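4.2 Remakes and the Memory of Difficulty

The second strand of the study concerns players who return to a role-playing game after a long absence, by way of a remake or a remastered edition. Interviews in the first strand had suggested that returning players judge a new edition against what they remember of the old one, and that this memory is often wrong in regular ways. Bettencourt reached a similar view in his work on save files, although his sample was limited to players who had never stopped playing.

We collected 655 written responses through the Redton message board, which was open to new entries until September 5, 2020. Respondents were asked to name one battle from the original release of Ikari that they recalled as hard, and to state how many attempts it had taken. They then played the same battle in the remake with the difficulty set to its original values. Responses that named a battle found only in the later edition were removed before coding.
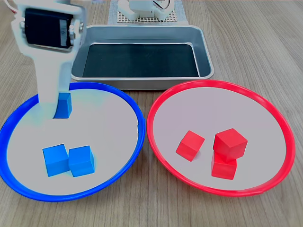
Figure 2. Tabletop with blue-rimmed plate and blue cube.

Most respondents remembered more attempts than they needed on their return. The gap was widest for battles that came directly after a long stretch without a save point. Several respondents described the walk back to the battle in more detail than the battle itself, and a few named the music that played in the corridor. We take this as evidence that the cost of losing, measured in repeated travel, is stored in memory as part of the difficulty of the fight.

The remake of Sandoval offers a useful contrast. Its original release allowed saving at any time, and the 21 respondents who had played both versions gave estimates close to their later results. The group is small and the finding should be read with care. Quintana has argued that open saving changes how players prepare for a battle as well as how they recall it, and our data cannot separate the two effects.

One further point bears on method. Respondents who had watched recorded play of the game in the intervening years were kept in the sample but coded separately - a decision revisited in Section 5. Their estimates were no more accurate than those of the other respondents, but they were given with greater confidence. The coding sheet was revised in December, after the two coders disagreed on what should count as an attempt when a player reset the console before losing.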